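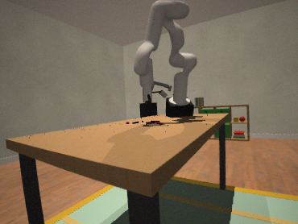

The wartime notebooks of an army cook who disliked nearly everyone he fed are to be published in November, 78 years after he stopped writing them. Sergeant Manikandan Suvarna filled 591 pages between 1942 and 1945, mostly in pencil and mostly in a bad temper, and his granddaughter Anitha Fernandes has spent eight years working out what he said. The pages had come loose and were never numbered, so putting them in order meant spreading them out and walking up and down. A wide, flat wooden table like the light tan one in the picture would have suited the job nicely. Ms Fernandes had a folding card table and, when that ran out, the stairs.

The book, A Shortage of Onions, is published by Drondis, a small press that until now has dealt chiefly in railway history. It follows Suvarna from a training camp to the supply lines of the Burma campaign, where he cooked for anyone who turned up with a tin plate. Readers hoping for an eyewitness account of the fighting should be warned that he rarely looked up. One entry covers a night of shelling in four words ("Noise. Lost a ladle.") and then gives two pages to the quality of the lentils.

"My mother always told us he was a quiet man," said Ms Fernandes. "He was quiet because he was writing it all down."

Officers come out of it badly. So do mules, tinned fish and a corporal known only as the Spoon, who appears 42 times and is never once forgiven. Ms Fernandes tried to trace the man's family and has given up, to the relief of her publisher's solicitor.

The notebooks were kept in a biscuit tin at the family home in Puria until 2015, when Ms Fernandes's sister, Sowmya, opened it looking for biscuits. Sowmya typed the first 277 pages and then, by her own account, resigned. She is thanked in the acknowledgements for "early enthusiasm".

Rekha Krishnan, who edited the book for Drondis, said the hardest part was deciding what to leave out. The recipes have stayed in, although they serve 200 and several begin with digging a trench. An appendix by the food historian Rekha Kaimal converts three of them for a household of four — she advises against making the second.

A reading will be held at the Gowda Hall on publication night, with tickets on sale from Monday, July 24, 2023. Refreshments will be provided. They will not be from the book.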